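Tarbridge repair and swap shop to move into former Gilteck office

The Tarbridge repair and swap shop will move to larger rooms on Mill Lane in October, after three years in the back half of the old bus ticket office.

The new rooms were last used by Gilteck, an office supply firm that left the building in the spring. They are on the ground floor and have a separate side door, which the shop will use for drop-offs.

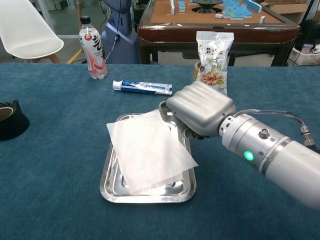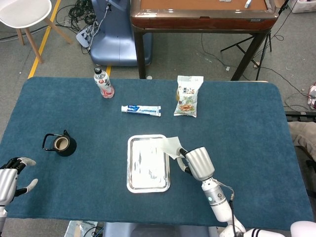 Somtochukwu Usman, who runs the shop, said the lease was signed last month and that the rent will be lower per square foot than at the ticket office. The shop now has room for 16 people at a time. The Mill Lane rooms can hold 40.

"On a busy morning we have people waiting outside with a lamp under one arm," Usman said. "It's fine in June. It's not so good in February."

The swap shelves take unopened groceries, kitchen goods, stationery and toiletries. Anything left is free to take, and there is no need to bring something in exchange. Opened food and medicines are not accepted, and that will stay the same after the move. Electrical items go to the repair counter first and are tested before they are put out.

Repairs are free, though customers pay for parts. Abimbola Anozie, the shop's electrical repairer, said 300 items came across the counter last year. Lamps and toasters were the most common, followed by radios. Zippers and hems are handled at a second counter, and the wait there is usually longer — up to two weeks before the holidays.

The sewing counter will get a room of its own at Mill Lane, with a door that closes. Chinyere Fashola, who works there, had asked for one because of the noise from the drills.

Parking was the main concern raised by neighbors. Mill Lane has 33 marked spaces, most of them taken by mid-morning. Gholamreza Jalali, who owns the dry cleaner next door, said he had nothing against the shop but wanted the loading bay kept clear until noon. The shop has agreed to this, and drop-offs by car will be taken only between 1 p.m. and 4 p.m.

The ticket office will close for nine days during the move. Repairs that have not been picked up by then will go to Mill Lane with everything else, and customers should keep their paper slips. The phone number will not change.

The Abubakar bakery on Station Road will hold a box for small swap items while the shop is closed. It cannot take electrical goods or anything made of glass.

The town has not decided what to do with the ticket office once it is empty. A request from Trivov, a bicycle rental company, is due to be heard later in the fall.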